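The second arm works now, mostly

I said in May that I would write up the two-arm build when both arms could get through an evening without one of us reaching for the power switch. We have now had such an evening. It was not this week, but we have had it, and I'm tired of Sorcha asking where the post is.

For anyone who skipped the earlier ones (sensible), we're building a pair of tabletop arms in a corner of the Gerlach workshop, which is a shared office by day and ours from about when people start looking for their coats. The plan is to get them to pick a piece of fruit off a desk and put it somewhere else on the same desk. That's the whole plan. Humanity has had this one covered for a while, but humanity didn't have to write its own joint limits.

The left arm has been fine since spring. It's called Cetard, after a typo in a config file that got copied into so many other config files that fixing it would be a project of its own. The right arm is Widatska. Sorcha Buchanan named that one and won't tell me where it comes from. They're the same design, built from the same drawings, with parts out of the same box, and they have nothing in common.

Widatska's trouble was the shoulder. Every so often it would sag a little when reaching out, think about it, and then come back up with much more enthusiasm than the job required. I spent two weeks on the controller. I rewrote the gravity compensation, then put the old one back, then wrote a third version that I'm still fond of and that made everything worse. Sorcha let me do this. Then one night she put a wrench on the base plate and got almost half a turn out of a bolt I would have sworn under oath was tight.

So the third version of the gravity compensation is available to anyone who wants it.

After that we moved on to wiring, a topic on which I'd been told I was careless. I had 106 cable ties at the start of the month and felt very wealthy. The black runs along the back are reasonably tidy now. The white ones I keep meaning to get to. A cable on an arm has to be long enough for the farthest reach and short enough not to lasso anything on the way back, and as far as I can tell those two lengths don't overlap. What you do is pick a route, run the arm through its whole range at a crawl, and watch for the spot where something goes tight. Then you move one tie and do it again. It's a fine way to spend an evening if you have nothing else in your life, and by then I didn't.

We work on a real desk with real desk stuff on it. Fraser Yule, who has built more of these than I have and is annoyingly calm about it, told us early on that a clean table teaches you nothing except how to work on a clean table. So the keyboards stay, the papers stay, and the fruit goes wherever it fits. 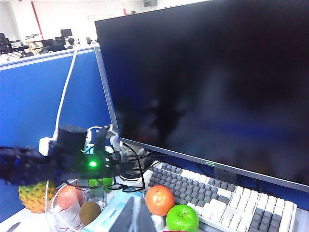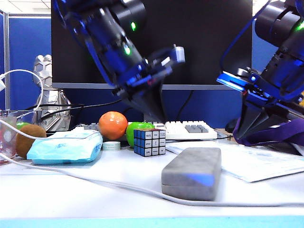

Fruit and clutter at the Gerlach desk, with Cetard and Widatska on shift.

The orange is everyone's favorite because it's round and doesn't argue. You come down over the top, close, and lift. The kiwi is a different animal. It's smaller, it's oval, and it's the color of something you'd lose under a couch, and the vision side agrees with me on that last part. For a while our detector, Stunis, would find the kiwi with great confidence in places where there had never been a kiwi. I retrained it on 2,000 images, of which I labeled the first 300 by hand before Sorcha pointed out that we had a script for that. She had told me about the script. There's a message, with a time on it, and I have been shown the message.

Cups are still off the menu. A clear cup is more or less a rumor as far as Stunis is concerned, and I've stopped taking it personally.

Then there's the matter of having two of them. One arm is a robot project. Two arms is a scheduling problem with motors. The first time we ran both together, they each decided that the same apple was the most interesting thing on the desk and went for it at the same moment, and what followed sounded like somebody closing a drawer full of forks. Nothing broke. One gripper finger has a nick in it that I've decided is character.

Our fix isn't clever. There's an imaginary line down the desk, Cetard has what's left of it, Widatska has what's right of it, and there's a strip in the middle that only one of them may hold at a time. To enter the strip you have to ask. If the other one has it, you wait above your own side and look patient. I had wanted to do something with real-time collision checking and had drawn several diagrams. Sorcha wrote the strip thing in an evening, in 126 lines, a good many of them comments directed at me.

It does have a flaw, which we found by putting an apple right in the middle. Cetard asked for the strip, got it, went in, missed the grasp, backed out, gave up the strip, and immediately asked for it again. It kept getting it, too, because it was closest and asked fastest. Widatska hung there for eleven minutes like someone waiting to speak in a meeting. Now you have to sit out a turn after a failed attempt, and things are more civil.

A few notes for the people who write to me about building their own:

Check the bolts. I know. Check them anyway, and check them again after the first long run, when everything has had a chance to shake itself into its true personality.

Put the power switch where the person who isn't typing can reach it. Ours used to be on my side, and I'm always typing.

Start slow and stay there longer than you want to. We ran at a quarter speed for most of a month and it felt like watching paint apply for a job. When we finally turned it up, nearly everything that went wrong was something we'd already seen go wrong slowly, and we knew which cable it was.

Label both ends of everything. If both arms come from the same drawings, so do all their connectors, and they will happily plug into each other. I drove Widatska's wrist from Cetard's elbow for most of an evening and wrote two paragraphs of notes on the interesting behavior.

Next up is handing things over: one arm picks up the apple, meets the other in the strip, and lets go at the right time. Letting go is the hard bit. Do it too early and you've invented dropping. Do it too late and you have two motors in a tug-of-war over a piece of produce, and the produce gets a vote. Fraser thinks we should watch motor current and release when the pull changes. Sorcha thinks we should just wait half a second and see how far that gets us. I've drawn some diagrams.

The white cables I'll do over the weekend.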